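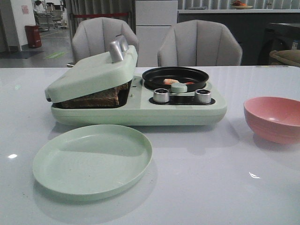 Breakfast club moves to the Karpenko Street hall in February

The tenants' breakfast club will leave the community room at Fladine Court at the end of January and start up again in the Karpenko Street hall in the first full week of February. Doors will open at 7:15 a.m., which is 15 minutes later than now. The last serving is still at 9:00.

The move has been talked about since last spring, when the building management told us the community room would be needed for the boiler work. That work is now expected to run until early summer. After that the room will be turned into storage and a bike room, so the club will not be going back.

The Karpenko Street hall is a six-minute walk from the front entrance of Fladine Court, past the laundromat and across the small parking lot. There is a ramp on the left side of the building. The main door on the street side has two steps and a heavy spring, so anyone with a walker or a stroller should use the ramp. The side door will be unlocked during breakfast hours only.

The hall has seats for 46 people. The community room was approved for 24, and on cold mornings last winter we had a line in the corridor by 7:30. Divina Abella, who has run the club's sign-in table for the past four years, does not expect to turn people away at the new place. "We had families eating in shifts," she said. "The kids were late for the bus and the parents were late for work. I would like everybody to be able to sit down at the same time."

Rent is the main change on the money side. The community room was free to tenants. The hall is not, and our share for the year comes to $3,730, paid in two parts. The first part was paid in December out of the rummage sale money. The second is due in July. The suggested donation for breakfast stays at $2 for adults and nothing for children, and people who can't pay will not be asked to. If the July payment looks short, we will hold a second rummage sale in May.

What will be served

The menu stays close to what people are used to: oatmeal, toast, eggs, fruit, coffee, tea and milk. The hall kitchen has a proper range and a large sink, but no griddle, so pancakes are off the list for the time being. Jayson Lumanlan is pricing a used griddle from a diner that closed on the east side. He has also asked for recipes that can be made the evening before and warmed up, such as baked oatmeal or egg casserole. Recipes can be left in the folder by the mailboxes. Please write the number of servings at the top, and mark anything that has nuts in it.

Bread will still come from the bakery on Drotudetti Avenue, which gives us day-old loaves four mornings a week. Pickup is at 6:30 a.m. by the back door. The person who has been doing it is moving away in March, and we need someone with a car to take over two of the four mornings.

Rules for the hall

The hall is shared with a dance class and a seniors' card group, and the owners have asked for a few things in writing:

All food and trash out by 9:45 a.m.
Tables wiped and folded, chairs stacked no more than 6 high.
No tape or tacks on the walls. Signs go on the corkboard by the coat rack.
Small appliances may be used on the kitchen counter only, one to an outlet. No extension cords.
No parking in front of the side gate at any time.

The rule on outlets matters more than it sounds. The kitchen and the front half of the hall are on the same circuit, and the coffee urn takes up most of it. During our trial morning in November the power went out twice while the urn and the toaster were both running. The toaster will be moved to the back counter, which has its own breaker.

Help with the move

We are carrying things over on the last Saturday-free stretch of the month, in the evenings from 6:30 p.m., until it is done. Most of it is dishes, two shelves and the high chairs. Flekoter Hardware is lending a hand truck. Boxes are needed, medium size, with lids if you have them - please leave them flat inside the community room door.

Anyone who lent the club a pot, tray or serving spoon over the years should come and claim it before the move. Items with a name on them will be set out on the windowsill. Whatever is left goes over to the hall with the rest.

To sign up for the bread run or the carrying, put your name on the sheet at the sign-in table or speak to Divina any morning before 9:00.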